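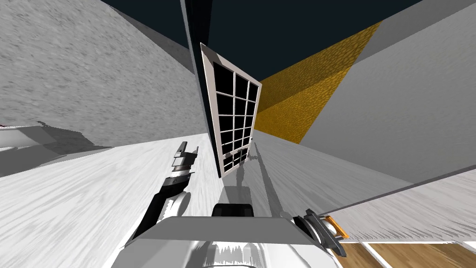 Grid windows in the front rooms, would you do it again?

Posted by muntin_maggie, Feb 6, 2021

Hi all, we're finally doing the front rooms of our weatherboard in Tundthorpe and I've gone completely mad for the little panes look (white frame, thin white bars, the works). My husband reckons I'll hate cleaning them by May. We've got a quote from Goltex for real divided panes and a cheaper one from Fetico for the stick-on bars. The difference is $300 a window and there are 5 windows, so it's not nothing! Anyone lived with either?

Re: dampcourse
Real ones, every time. Ours are four panes across and I love them. Cleaning is a pain, sure, but you do it twice a year with an old toothbrush and a podcast on.

Re: ojo_fan_77
Going to disagree with dampcourse. We had proper divided ones at the last place and the putty was forever cracking on the western side. Stick-on bars from Fetico here now and visitors can't pick it. Spend the savings on decent blinds.

Re: dampcourse
Visitors are being polite, mate.

Re: muntin_maggie
Ha! Okay, second question while I've got you. Would you carry white right through the house? I'm leaning towards white in the bathroom as well, with floorboards in the room next to it. Worried it'll feel like a dentist's.

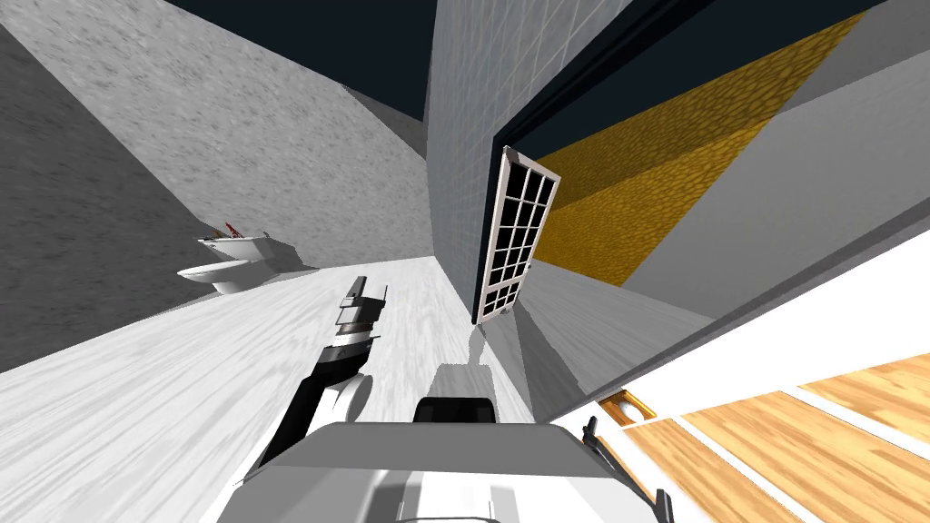 White bathroom, floorboards next door

Re: tilesandtribulations
I like white against boards, the timber colour warms it up heaps. Just think about the join at the doorway. We used a flat brass strip and I've stubbed my toe on it maybe once.

Re: ojo_fan_77
White shows every hair. I'd do a soft grey, Ojo have a nice one. But I've got two dogs, so weigh that up.

Re: muntin_maggie
No dogs, one very fluffy cat. Hmm. Going to get samples of both and stick them on the wall for a fortnight. Still want my real panes though, sorry ojo!

Recent threads
Squeaky boards, screws or talc?
Goltex lead times, anyone heard back?
Best paint for a damp laundry ceiling
Sash cords: DIY or pay someone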